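3.2 Where the surface ends

Respondents in the Stumthorpe survey were asked to mark the edge of their main work table on a floor plan. This was meant to be the easy question. Of 1013 returned plans, a good many put the edge somewhere in the hallway. Declercq had warned us in May that people treat a table as a territory — we had budgeted for furniture.

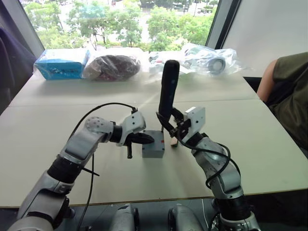
Figure 7. White-topped work table with a seam between two panels.

Seams caused their own trouble. Where a top was made of two panels, the Prarkwood respondents often reported two tables and, in the comments box, a border dispute. We coded these as one table and left the disputes to the parties. Plans with no table marked were kept if the respondent had drawn chairs facing a common point. The 15 plans showing only a sofa were dropped, over the objections of the second coder, who works on one.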